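Dridbridge Opens Applications for Interior Repair Grants in Older Rental Homes

DRIDBRIDGE, 2025-08-05 – The Dridbridge Housing Office is now taking applications for a grant program that will help owners of small rental properties repair floors, walls and interior doors. Grants will be paid to owners of buildings with 6 or fewer units that were occupied for at least part of the past year.

The program was approved in March and will be run jointly with the Rizk Fund, a local foundation that has supported housing work in the Urnholm district for several years. The fund is paying half of the cost. The other half comes from the city's general housing budget.

Funding is enough for 100 grants in the first round. If more eligible applications come in than can be paid, the office will give priority to homes where a housing inspector has already recorded a defect, and then to homes that have had the same tenant for four years or longer.

"Most of what our inspectors write up is inside the unit," said Siham Zein, director of the Housing Office. "Doors that won't latch, tile that has come up, plaster that has gone soft behind a radiator. These are small jobs next to a new roof, and they get put off year after year. We want them done."

Work that can be covered includes:

Replacing or rehanging interior doors, including frames and hardware
Repair or replacement of tile, sheet and wood flooring
Patching and refinishing of plaster and masonry walls
Replacing damaged wall panels and trim
Subfloor repair where it is needed to complete a flooring job

The grants can't be used for furniture, appliances, outside painting, landscaping or work that was finished before the application was approved. Heating and plumbing repairs are handled under a separate city loan, and owners may apply for both. 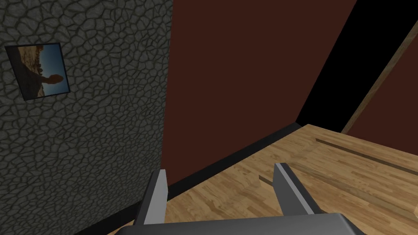
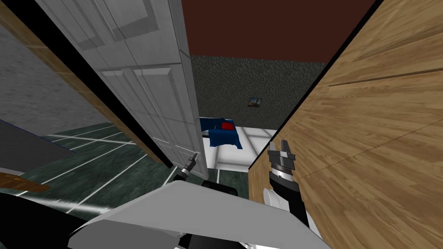
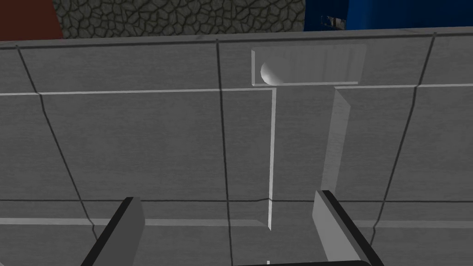

Computer renderings showing interior surfaces.

Owners must submit a short application, proof of ownership, a current rental registration and a written estimate from a licensed contractor. A second estimate is required for any job that includes subfloor repair. Owners who plan to do the work themselves may apply for materials only and should attach a supplier's price list in place of the contractor's estimate.

Each applicant will be told in writing if the application is approved, declined or missing information. Applications that are missing a document will be held open for 30 days. After that the owner will need to apply again.

Once a grant is approved, half the money is released at the start of work and the rest after a final inspection. Work has to begin within 90 days of approval. The office can extend that date once if a contractor is delayed or if materials are on back order.

Owners who accept a grant agree not to raise the rent on the repaired unit for 12 months after the final inspection. Tenants must be given written notice before work begins, with the name of the contractor and the expected number of days. If a room will be out of use overnight, the owner has to offer the tenant another place to sleep or take the nights off the rent.

Tenants can't apply directly, but they can ask the office to send program information to their landlord. The office won't tell the landlord who made the request.

A smaller version of the program was tested in Urnholm last year, with Flarkomano handling the inspections. The company will do the same for the citywide program under a two-year contract. Its inspectors will visit each unit before work starts and again when it is finished.

"The first visit is mainly to check that the estimate matches what's in the room," said Dima Sabbagh, who manages residential inspections at Flarkomano. "In Urnholm we saw flooring estimates that left out the threshold, or the door that had to be trimmed once the new floor was in. It's easier to fix that on paper first."

Sabbagh said the visits usually take less than an hour and that tenants do not have to be home if they have given permission for the inspector to enter. Inspectors carry a city-issued badge and will show it on request.

Buildings put up before 1978 will also need a lead paint test before any door, trim or wall is sanded, cut or removed. The cost of the test can be included in the grant. Contractors working in those buildings must hold a current lead-safe certificate – a copy has to be on file with the Housing Office before the first payment is released.

Application forms are available at the front counter of the Housing Office, at all branches of the Dridbridge Public Library and on the city website. Forms are printed in English, Spanish and Arabic. Staff at the front counter can help fill them out, and no appointment is needed. Owners with more than one eligible building should use a separate form for each address.

The Housing Office will hold an information session for owners and contractors in the second-floor meeting room at its main office. The date will be posted at the counter and on the website. Contractors who want to be added to the list given to applicants should bring a copy of their license and insurance certificate.

About the Dridbridge Housing Office
The Dridbridge Housing Office registers and inspects rental homes in the city, answers questions from tenants and owners, and runs the city's repair loan and grant programs.

Media contact
Communications Desk, Dridbridge Housing Office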